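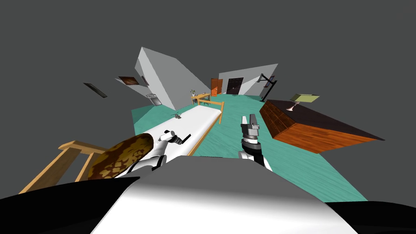
4.3 Recording a demonstration by remote control (bedroom set)

Applies to: Trosum two-arm model, simulated rooms only. For hand guiding of the physical arms, see section 5.

Before you start

The head view uses the wide lens model. Straight edges near the border appear curved, and the floor seems to slope. This is normal. Judge distance from the gripper fingers and the top of the bed, not from the walls.

1. Start the Stimisari control station and load the bedroom set. Wait until the status line reads READY.

2. Hold both hand controllers at waist height and press CALIBRATE. Keep them still for 9 seconds.

3. Check that both grippers are in view. If either is missing, press HOME and repeat step 2.

4. Select the target from the object list. In this set the target is the small grey object on the mattress.

5. Press RECORD. The counter starts at zero.

6. Move the left arm over the bed. Keep the forearm clear of the wooden frame — contact with the frame is logged as a collision and the take is marked for review.

7. Lower the gripper until the fingers are either side of the target. Squeeze the trigger slowly. Do not exceed 40 per cent grip force.

8. Lift the target clear of the mattress, move it to the dresser and release it on the dark top, away from the lamp.

9. Withdraw the arm, then press STOP. Save or discard the take.

Note: The right arm may be left open and idle during steps 6 to 8. Its position is still recorded. Do not rest the right controller on a desk, as small knocks will appear in the data.

Note: A take longer than 300 seconds is closed automatically and saved as incomplete.

CAUTION: Do not switch the station from simulated to physical output while a take is open. The physical arms will move to the last commanded position without warning.

Number of takes

Record 36 accepted takes for each target. Vary the approach angle between takes. Takes are stored in the Cellier folder under the operator's login and can be replayed from the Review tab (section 4.4).

Revision 2020-10-06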